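Teaching a two-arm robot by hand or by remote control – which should I start with?

Posted in: Hobby and school robotics
August 2018

Kanano

I have a pair of small tabletop arms and want to teach them to set out a toy tea set: cups on saucers, fork beside them. I'm recording demonstrations and training on those, with no motion planning. So far I have 100 demonstrations, all made by grabbing the arm with the motors slack and pushing it through the task. When I play a recording back it looks fine. The trained version reaches for the cup and stops short, or closes on air beside the fork. Should I keep going by hand, or build a second pair of arms and drive these ones remotely? I don't want to redo everything twice.

4 replies hidden, 3 shown

Latifa Erraji

Check what your wrist cameras recorded. If you push the arm with your hand, your hand and sleeve are in a lot of the video, and the trained version never sees them again when it runs alone. Playback doesn't show the problem because playback ignores the cameras.

Remote control fixes that. You sit back, move the leader arms, and the cameras see only the table and the grippers. It is slower to learn. My first 223 remote demonstrations were jerky and I threw most of them out. I would also cut the task down. Do the fork alone until it works, then one cup and one saucer, then both arms. Move the pieces a little between recordings, and start with the gripper open every time.

For the fork, come down with the fingers on either side of the handle and wait a moment before closing. Thin flat things need that pause – if you rush it, the model learns to close early.

Brurkness

just get more data. I had 1,097 demos before mine did anything useful

Jurić

More data won't help if it's the same kind of data. I agree with Latifa about the hands in the video.

You don't have to throw out the hand-guided ones, though. If you saved the joint positions, put the pieces back where they were, replay each recording with nobody near the table, and record the cameras during the replay. Discard any run where the piece slips. It is dull work but cheaper than a second pair of arms. Mark the saucer positions with small bits of tape while you set up and peel them off before you record.

With two arms, also decide what the idle one does. Park it in the same spot each time, or it will drift into the other arm's view at random and you'll get odd behavior near that side of the table.
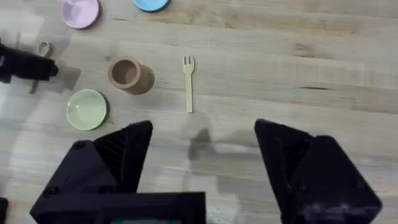

If you do go remote later, keep those recordings in a separate folder and train on them alone first. The speeds will be different from your hand-guided ones, and it's easier to see which set is causing trouble before you mix them.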